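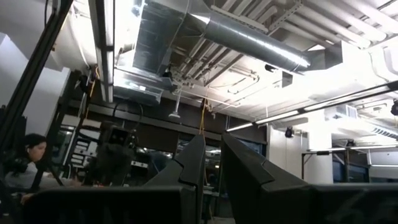 v0.7, p. 3

Dasberg Workroom Notes

A data card for the room, kept by Bayu Simanjuntak. It covers the ceiling, the shelving and whatever people say about both.

Contents: 280 short entries, plain text, one per line. Ducts and pipes get 54 of them -- the big silver duct is hard to ignore when you look up. Shelving entries use the label "rack", even when the writer meant "pile".

Known gaps: July is thin. Spelling of "spiral" varies.

Send corrections to Bayu, preferably before lunch.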